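Trundham Opens Second Garment Folding Room, Publishes Fold Specification for Hooded Sweatshirts

PLOSALDEN, August. Trundham, a textile reuse and redistribution company, has opened a second folding room at its Plosalden site and released the first public version of its fold specification for hooded sweatshirts. The specification, titled Layug, sets out a single folding sequence, a finished size and a set of acceptance checks for garments leaving the site in flat packs.

The new room handles hooded sweatshirts, zip jackets and other heavy knit tops. Shirts, pants and children's wear remain in the original room on the ground floor. Trundham separated the two streams after an internal review found that hooded garments accounted for most of the packs sent back from the packing line for refolding. In the review period, 569 packs were returned out of 2,410 inspected. The main causes recorded were uneven thickness at the hood, sleeves extending past the side folds, and printed fronts creased across the graphic.

Layug addresses these causes in order. The garment is laid out on a flat surface with the front facing up and the hem toward the person folding. The body is smoothed from the center outward. The hood is then opened, pressed flat and turned down over the neckline so that its thickness is spread across the shoulders. Drawstrings, where fitted, are placed inside the hood before it is turned down.

The garment is then turned over. Each side is folded toward the center line of the back, with the sleeve laid straight down along the folded edge. Sleeve cuffs must stop short of the hem. The lower half is folded up to meet the shoulders, and the finished piece is turned so that the chest faces up. Where there is a print, at least the main lettering should be readable without opening the fold. 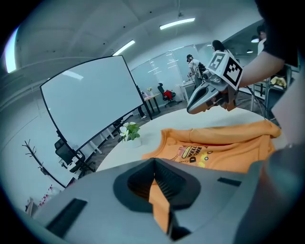 Does a printed chest graphic change the way a hoodie should be folded?

The sequence stays the same, but the side folds may be moved outward to keep a wide print flat. If the finished piece then exceeds the standard width, it goes into the wide sleeve pack.

Work surfaces in the new room follow the same document. Tabletops must be smooth, light in color and free of raised edges. Light surfaces were chosen because lint, loose threads and small stains are easier to find against them during layout. Table shape is left open. Round tables are permitted for single garments, and rectangular tables are required where garments are stacked before packing.

A garment may hang over the table edge while it is being laid out. It must lie fully on the surface before the first side fold is made, as the weight of overhanging fabric pulls the center line out of position. Fleece-backed knits are the most affected.

Inspection takes place at two points. The first is at layout, when the front, cuffs, hem and hood seam are checked for holes, stains and failed stitching. The second is after folding, when the finished piece is placed in a sizing tray. A piece that fits the tray with the hood edge level is accepted. A piece that stands above the tray at the hood end is opened and refolded from the first step. Refolding from a later step is not permitted, since the fault is usually in the hood.

Garments with thick rubberized prints are folded with a sheet of plain tissue over the graphic. The tissue prevents the print from sticking to itself or to the neighboring pack in storage. Thin screen prints and embroidery do not need tissue. Packs containing tissue are marked on the end label with the letter T.

Finished packs are grouped by size and stored on edge in Elel cartons, a reusable carton format already in use at the Plosalden site. Each carton takes 7 adult hooded sweatshirts. The previous method, in which pieces were stacked flat, allowed a higher count but compressed the lower garments and left set creases that remained visible after unpacking. Cartons are closed without tape and may be opened for spot checks at the loading door.

Trundham will apply Layug to all outgoing hooded garments from the opening of the new room. Partner stores receiving goods from Plosalden do not need to change their shelving. The finished size matches the existing shelf depth, and wide sleeve packs can be turned sideways where space is limited.

A companion sheet for zip jackets is in preparation. It will cover zipper position, collar height and the treatment of lined pockets.

Copies of the specification are available free of charge from the Plosalden site office. Stores and donation centers may reproduce it for staff training provided the fold sequence is not altered. The site office is open for collection of printed copies every Friday.

Contact: Trundham Site Office, Plosalden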